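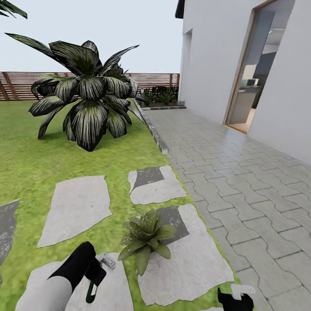 Striped foliage with slatted fence behind.

Home Guides Consigning Prints Glossary Contact

Search this site Go

How to Write a Condition Report for a Framed Print Before Consignment

By Chutima Ongart

A condition report records the physical state of a print at the time it leaves the owner. Auction houses write their own on receipt, but an owner's report made beforehand fixes the state of the work before transport. If a claim is made later, the two are compared. The procedure below is for prints on paper. Canvas and panel need a different form.

Equipment

A clean table, larger than the frame. A soft blanket or foam sheet to cover it. A small flashlight. A hand lens. A steel-edged ruler marked in millimeters, kept off the print surface. Cotton or nitrile gloves. Pencil and paper. Do not use a pen near unframed work.

Step 1. Identify the work

Write the artist, title, medium, date and edition number exactly as they appear on the sheet. If a detail comes from a label or an invoice, say so and name the source. Do not fill in missing details from memory. Copy any old lot numbers, such as "Lot 1701", with the name of the sale if it is given. Stock numbers from framers and dealers go in the same section.

Step 2. Examine the frame

Lay the frame face up. Record chips, open miters, losses to gilding and loose corners. State the glazing as glass or acrylic if known. Otherwise write "glazing not identified". Turn the frame face down on the blanket and record the backing board, tape, hanging wire and every label. Labels are evidence of ownership and should stay where they are, including torn ones.

Step 3. Decide whether to unframe

Leave the print framed if the backing is sealed with an intact dealer or gallery label, if the sheet seems to touch the glazing, or if the medium is pastel or loose pigment. In these cases head the report "Examined in frame" and expect the house to ask for more. Kauko Halonen, who takes in works on paper at the Trillau saleroom, will accept a framed report for an estimate but requires an unframed one before the catalog entry is closed.

If you unframe, lift the backing away slowly and keep the fittings in a labeled bag. Do not pull on hinges. Where a sheet is glued down to its board, stop and record it as "laid down". Removal is a conservator's job.

Step 4. Measure

Measure the sheet, then the image, then the plate mark if there is one. Give height before width. Measure both sides and both ends, as hand-torn sheets are seldom square. Where the readings differ by more than 2 mm, give both.

Step 5. Examine the front in normal light

Work from the top left corner to the bottom right in horizontal bands. For each defect, give type, position and size. "Foxing, lower left margin, small spots" is enough. "Some age-related wear" is not, and most houses will send it back. Compare the margin that was under the mat with the area that was exposed. A visible line between them is mat burn or light staining and must be entered even when the mat will cover it again.

Step 6. Examine in raking light

Darken the room. Hold the flashlight low at one side so that the beam crosses the sheet at an angle of 30 degrees or less. Creases, cockling, handling dents and old repairs will throw shadows. Repeat from an adjoining side. Enter what you see under a separate heading, as these defects often cannot be found in normal light and the receiving department may otherwise treat them as new.

Step 7. Examine the back

Record hinges, tape residue, stamps, inscriptions and thinned areas. Copy inscriptions letter for letter, with doubtful letters in square brackets.

Step 8. Sign and send

Date the report, sign it, and keep the original. Send a copy with the consignment form and put another inside the packing, in a sleeve, away from the print. The Marsden form has a box for the owner's report; the Rimden form does not, so attach it as a loose sheet and write the consignor's name at the top.

Terms such as "good" and "fair" vary between houses. Leave the overall grade blank unless the form requires one.

Checked against current intake forms by Manee Thepsuriya. Last revised May 23, 2022.

Contact the guides desk, Dreravdale Print Room | Copyright Dreravdale Print Room | Back to top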